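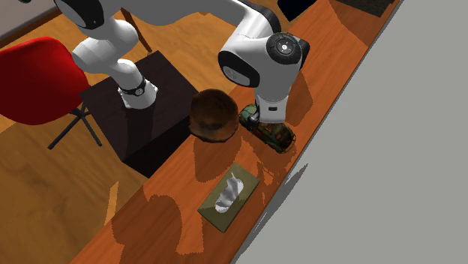
Search this site Search Go

Drying Times of Interior Varnish on Worktop Timber
Student project report, Materials and Finishing
Kenji Delacroix

1. Background

Timber worktops in shared kitchens are usually refinished out of term, when the room can be closed. The limiting factor is the time between coats. Tins state a recoat time for a warm, ventilated room, and many kitchens are neither. This project measured recoat time for a water-based varnish on beech at two temperatures and two levels of ventilation.

2. Materials

Test pieces were cut from one length of planed beech supplied by Grundwood, each 100 mm square. All faces were sanded along the grain and wiped with a damp cloth. The pieces were then stored flat in the finishing room at Kincaid House overnight. The varnish was Jendier clear satin, taken from a single tin and stirred before each use. Brushes were washed between batches and allowed to dry fully.

3. Method

Four conditions were tested: cool still air, cool moving air, warm still air and warm moving air. Six pieces were used in each. Moving air came from a desk fan placed at the far end of the bench and not aimed at the pieces. Each piece was weighed before and after coating, and any piece carrying visibly too much varnish was wiped back and excluded.

A coat was recorded as ready when light sanding with fine paper produced powder and did not clog. This test is destructive, so a fresh area of the surface was used at each check. Checks were made hourly up to 12 hours. The work was carried out in August, and the cool condition had to be run in the basement store.

4. Results

Warm moving air gave the shortest recoat time, with every piece ready at the 4 hour check. Warm still air and cool moving air both reached readiness at 6 hours. In cool still air, two pieces still clogged the paper at the final check – both had been cut from the same end of the board.

5. Discussion

Air movement had as much effect as the change in temperature. A fan is cheaper to run than a heater and may be the better choice where only one is available. Humidity was noted but not controlled, and the basement store was the damper of the two rooms. The cool results may therefore overstate the effect of temperature alone.

The sanding test depends on hand pressure. One person did all the checks.

6. Further work

The tests should be repeated on oak, with humidity held steady. A second coat should also be timed, as it goes onto a sealed surface.

Related reports
Moisture Uptake in Unsealed Beech
Wear of Oiled Floors in the Ureck Building
Comparing Sanding Papers by Grit and Backing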